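Vuler Pauses Vurkero Update After Gripper Fault

12/5/23

Hi everybody, Dorothy Haworth here from Vuler. I usually get to write these when we've got something fun to show off, but this one's about a problem, so I'll get right to it: we've pulled the latest update to Vurkero, our pick-and-place software, and if you've installed it, please go back to the previous version today.

The trouble is in the release step. With the new update, the arm can report that its gripper has opened when the fingers are still closed on the item. Then it lifts away and takes the fruit right back out of the basket (or drops it on the way up, which is worse!). We caught it in our simulator, where we ran the basket job 37 times and got the false report in seven of them. Two customers have told us they've seen it too. We have no reports of anyone hurt.

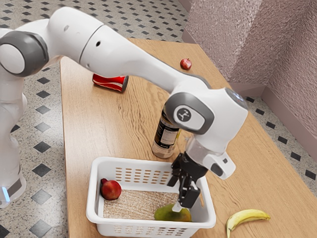

Simulation image courtesy of Vuler

Getting the fingers down to a mango inside a basket is the part Vurkero has always been good at, and that hasn't changed. The fault comes afterward, when the software is supposed to wait for the gripper's own signal and goes by a timer instead. Iveta Urban on our controls team found the bad line after almost two days of staring at logs, and I owe her a very large lunch.

Until the fix is out, please keep hands away from the basket while the arm is powered, even if the screen says the item has been released. If you're running the update at Gajdoš or any of the other packing sites, stop the arm before you reach in. Dendari users aren't affected, as that product has separate release code.

We're testing the repaired version now and I'm hoping to send it out in December, but I won't promise a day until Iveta's happy with it. Questions, complaints and weird log files can all come straight to me through the Vuler support desk.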